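How to Wash Up by Hand Without Hating Everyone

I lived for years in a shared house on Ploklow Road with one dishwasher, and his name was Jamshid. When he moved out we had to learn. What follows is the method we arrived at, slowly and with some shouting.

Before you start

Scrape everything. A plate with half a fried egg on it will turn a bowl of clean water into soup, and you'll be washing your glasses in the soup. Use a spatula or a crust of bread. Don't use the tap.

Put roasting tins to soak first, with hot water and a squirt of liquid. Fifteen minutes is a soak. Overnight is a way of hoping someone else gets up before you.

Fill the sink a third full, as hot as your hands can stand in gloves. Add the liquid while the tap is running. One squirt is plenty, whatever the bottle would like you to believe.

The order

Glasses
Cutlery
Plates and bowls
Serving dishes
Pans 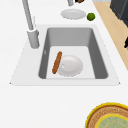

Clean to filthy is the whole idea, so the water gets worse at the same speed as the things going into it. Change it when the bubbles have gone or when you can't bring yourself to reach in. Knives never go under the suds; wash those one at a time, holding the handle. Plates can go under, but only a few at once, or you get chips round the rims and an argument about whose they were. And check the bottom before you pull the plug. A white plate lying flat on a pale basin floor, like the one above, is easy enough to spot through clear water and very easy to miss through grey, and whoever finds it later will mention it.

Rinsing and drying

Rinse in warm water, glasses especially. Stand plates on edge in the rack with a gap between them. Turn mugs upside down at a slight tilt so the hollow in the base doesn't keep a puddle for your sock.

Tea towels are for glasses and cutlery. The rest can dry by itself, and will, even in July when the kitchen is like a swamp. Wash the towels at 50 degrees. Arash held that they were self-cleaning, and his smelled of pond.

Last of all, wring out the sponge, wipe round the taps and empty the plughole strainer into the bin.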